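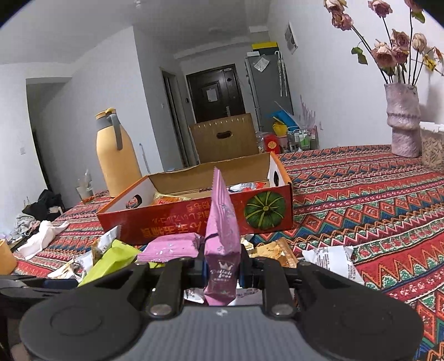 Photo: Azra Georgiev

Films and seals > Small packs > Biscuits going soft well before date

azra_g
Individually wrapped biscuits, plain flow wrap, crimped at both ends. We keep them in the outer carton in an unheated store. By June the ones near the carton wall are noticeably soft and the ones in the middle are fine. Film is from Priltex, unmetallised. Is this the film or the seals?

T_Yordanov
Film. Plain polypropylene lets moisture through slowly but all the time, and a small pack has a lot of surface for what it holds. The outer layer of packs shields the middle. Ask Priltex for the transmission figure at your store's humidity, as the data sheet value will be for standard conditions.

hodzic_h
Disagree. If it were the film you would see an even gradient. I would test the seals first. Put 10 packs under water in a vacuum jar, pull it down gently and watch the crimps. The usual leak is where the fin seal folds into the end crimp, because there are 4 layers there and the jaws don't close evenly on them.

azra_g
Did that with 10 from the carton wall. 4 bubbled, all at the fold. The other 6 held and were still soft.

T_Yordanov
So the six are the film.

hodzic_h
Or leaks too fine to show as bubbles. Try dye.

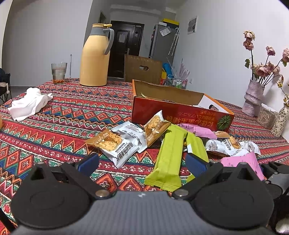
Sasico Packaging Society - Films and Seals Section

vesna_y
Both can be true. We had the same on a Dahlgren wrapper running 300 packs a minute. Dropping the speed and adding 5 degrees at the jaws cured the fold leaks, but shelf life only improved by roughly a month. The rest came from changing to a metallised film.

hodzic_h
Five degrees on which jaw? Raising both can distort the crimp.

vesna_y
Lower only. Upper was left alone.

azra_g
We can't use metallised - the customer wants the biscuit visible. Is a coated clear film worth the money?

T_Yordanov
Depends on the coating. Get samples and weigh sealed packs weekly, with a few empty ones sealed the same way as a control. Don't rely on tasting.

azra_g
Will do. Jaws first, then samples.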